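Prilwood-Books list
Subject: Re: sorting the donated books, table question
From: Manuela Barbieri
Date: 1/9/22

Hi all, quick one before I run out, sorry for the typos.

Wilson, answers under your bits.

Wilson Correa wrote:
> Hi Manuela and everybody,
> I got the last of the boxes up from the basement before the holidays and there are
> more than I thought. 40 boxes. Some are fine, some have that old closet smell. Before
> I start on them I'd like to know a few things. Are we still doing one book at a time
> on the table or can I just shelve straight out of the box? Elisa says straight out
> of the box was a mess in December.
> Also what goes on the slip now? The old slips had a line for the price and I don't
> think we use that anymore.
> Wilson

One at a time, please. Elisa is right, December was a mess. We ended up with three copies of the same cookbook on three different shelves and the Vitale atlas in with the kids' stuff. Book flat on the table, check it, slip in, next one.

Slips: title, last name of the author, box number. Skip the price line, just leave it blank till we use up the old pad. Pencil only. Dario used a marker on the first lot and it went thru onto the title pages.

What to look for, same as before:
loose pages
writing inside (names are ok, whole paragraphs are not)
anything damp goes in the hall, not on the shelf, even if it's a nice one

We are at 1779 in the list as of last night. Box 11 is the one with the Nillell paperbacks, those are already in, so don't do them twice like I did. I still have 179 slips with no box number on them, all in my handwriting, my own fault. If you find a book with a slip like that, write the number on and put it back.

Smelly ones: stand them up open a little, pages fanned, near the window but not in the sun. Couple of days. Ermanno swears by baking soda in a closed tub, fine, try it on something we don't care about first.

White table, one book out:

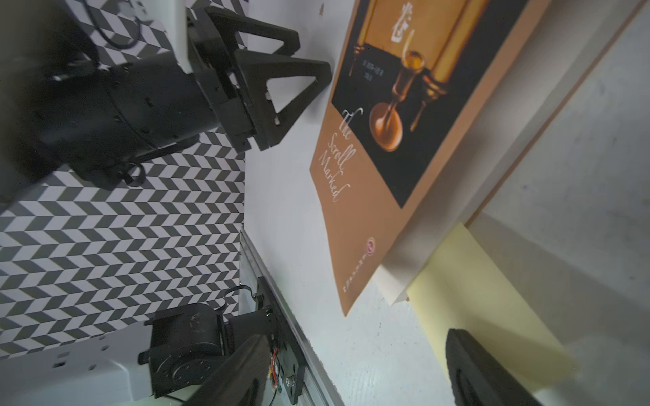 Where do the oversize books go if they don't fit the slip box system?
Bottom shelf on the left, lying flat, spines out, with the slip sticking up so we can read it.

Elisa, can you bring the good scissors back, and the Flasance tape if there's any left? The cheap stuff peels off overnight and I don't want it on the covers anyway, it's only for the boxes.

Dario, you had a list of people who wanted first pick of the history ones. Send it to me not to the whole list pls, last time we got a long back and forth about it.

Wilson, start with whatever box is nearest the door so we can get past. I can be there after lunch most days, key is in the usual spot. If you run out of slips cut up the backs of the old flyers, same size more or less, doesn't matter.

More later, gotta go

Manuela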